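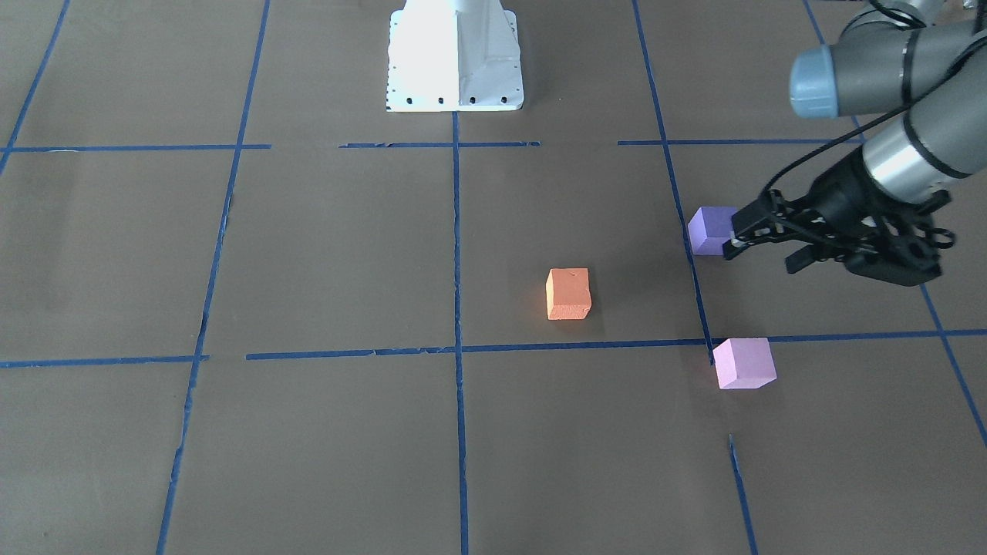 A table covered with dark paper and marked with blue tape, with the small foam-like cubes on it.

About Us > Our Tables and Materials

Skendero is a small learning workshop for children and for adults who want to learn by hand. We started in one room in Karska, with 3 tables and a shelf of boxes. Today we have 10 tables, but the way we prepare them has stayed the same, and we would like to explain it to the families who think about joining us.

Each table is covered with dark paper before the first group comes. On the paper we put strips of blue masking tape, so that the surface becomes a grid with large cells. The cells are large on purpose. A small child can put a cube inside without touching the line, and an older student has enough place to build a pattern, to sort by color or to follow written directions such as "two cells to the left, one cell down."

The cubes are light and make almost no noise when they fall, which our neighbors downstairs appreciate very much. We own 200 of them in different colors, and they live in flat boxes from Dikness. On one table we put only a few at the same time. When there are too many, the children begin to build towers, and the lesson becomes a different lesson.
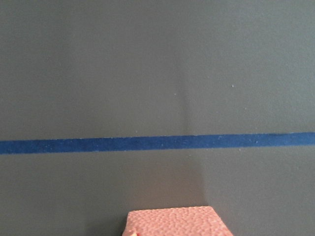 The tape needs more attention than visitors expect. We pull each strip slowly, press it with a cloth and then look at it from the side. A strip that goes a little uphill can stay. Dust likes to sit on the blue, so we go over the lines with a soft brush at the end of the day. The paper we change when it has creases or when the corners begin to lift.

A lesson lasts 90 minutes. The last part of it belongs to tidying, and we do not make this part shorter, also when the group is late. The cubes go back in the boxes by color, the boxes go back on the shelf, and the table is left ready for the next group.

The Saturday groups meet in the Pretorius building, on the second floor. The tables there are lower and good for the youngest children. Parents are welcome to stay in the hall, where there is tea and a place for coats.

If you wish to see a lesson before you decide, please write to us and tell us the age of the student. During December we answer a little more slowly, but we answer every letter.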